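# The long room at Takthorpe

When Dalva Brito first took on the lease of the upstairs workroom at Takthorpe, she was told it had been a button warehouse, a dance school and, for one unhappy winter, a place where somebody tried to grow mushrooms. She signed anyway. She had been mending chairs in her mother's garage in Grarnstead for six years by then, and the garage had reached the point where you had to carry two chairs out on to the drive before you could sit on a third.

I went up to see her in April 2019, on a wet morning when the stairs smelled of floor polish and toast. Dalva had the kettle going before I'd got my coat off, and she talked the whole time she was looking for the milk, mostly about rent (184 pounds a week, split between everybody who uses the place) and about how long it takes four people with strong opinions to agree on where to put a shelf.

Because that is the thing about sharing a workroom. Everyone arrives with their own idea of what tidy means. Wekesa Nyaga, who restores clocks and the odd wireless, likes things put away where he can't see them, and is calm only when the lids are on. Temitope Eze, who upholsters, wants everything out, within reach of her left hand, and says that if she has to open a box to find her tacks then she may as well go home. For the first few months they solved this by not speaking very much before lunch.

What changed matters was the shelving. Dalva had seen a tall white metal unit advertised by a school in Plundia that was clearing its stores, and she and Temitope drove over in July with a borrowed roof rack and a great deal of string. It took them an afternoon to get it up the stairs, turning it on every landing, and another evening of discussion before it went against the brick wall, where it has stayed ever since.

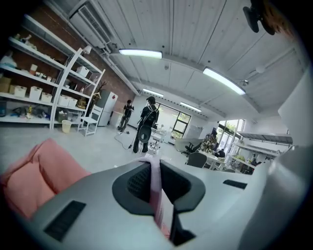

The white storage bins came later, bought a few at a time as money allowed, and they were Wekesa's victory. Temitope's was the bottom shelf, where small tools and parts may lie about exactly as they please and no one is allowed to sigh at them. As for the top shelf, I asked Dalva what the rule was up there and she laughed so much she had to put her mug down. It is where things go when people are tired – every shared room has one, I think, and I have a cupboard at home that does the same job.

I have a great fondness for rooms like this one, with a fridge in among the work and a coat rack close by, so that making and eating and coming in from the rain all happen within a few steps of each other. The brick keeps it cool for most of the year, Dalva says, and in high summer the air conditioning earns its keep, although Temitope would have it on from Easter if she were allowed. The long lights overhead were there when they moved in. Wekesa grumbled about them for a year and then found he could read the maker's marks inside a clock without his torch, and the grumbling moved on to the subject of teaspoons.

The newest of the four is Kheri Ondieki, who makes picture frames and sells them through Kioko, the little gallery by the bridge. He came for a fortnight while his own roof was being repaired and hasn't left. It was Kheri who worked out what the whole business had cost them, from shelving to bins to paint, and he wrote the total on the back of an envelope for me with some pride: 328 pounds, not counting the string.

I stayed far longer than I meant to. Temitope was halfway through the seat of a nursing chair, and she let me hold the webbing taut while she tacked it down, a job I did badly and enjoyed very much. By the time I found my umbrella the rain had stopped, and Dalva was already on the telephone to a man about a second set of shelves.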